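The Plinwood Pig
Soft toy, from the Waketti farmyard range

I'll say it straight away, this one is my favourite thing in the shop at the moment. I've been selling soft toys for 11 years and I still get daft about a new pig.

The Plinwood Pig has a big pale pink head, very soft and a bit fuzzy, and a turquoise body shaped like a little jumper. I say "shaped like" because it doesn't come off! The furry turquoise part IS the body, so there's nothing to lose under the sofa (we had a bear with a removable waistcoat once and I was posting out spare waistcoats for months). The legs are pink like the head and finish in dark brown hooves.

The ears are what people ask me about. One is coral pink and rounded and flops forward, the other is a lighter pink and pointed and sticks up and out. They're meant to be different. I did write to Waketti about it when the first sample came and they said yes, every pig has an odd pair. I've grown very fond of them.
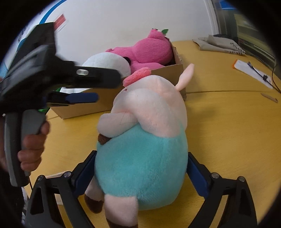

What you get

One pig, with its label sewn into the side seam. It comes in a plain brown cardboard box with no plastic window and no wire ties, so you won't be hunting for the scissors on a birthday morning. Order two or three toys together and I'll put them all in the same box, it saves on card and they travel perfectly well squashed up next to each other.

Gift wrap is extra and you can pick it at the checkout. It's Jeon tissue, the thick sort, in cream or green.

Washing

Cool hand wash, squeeze gently in a towel and leave it somewhere airy. The body takes longer to dry than the head, so give it a full day. Please don't tumble dry, the fur goes flat and it never quite comes back. I brush mine with a baby's hairbrush once it's dry and that does the trick.

Stock and delivery

We sold out of the first lot quicker than I'd planned for. The next delivery is due on 21st May and I'm taking orders for it now. If you're after one of the Cutel rabbits as well, those won't be here until June, so tell me in the order notes if you'd like everything sent together or the pig posted first.

Returns are fine within 7 days as long as the label's still on.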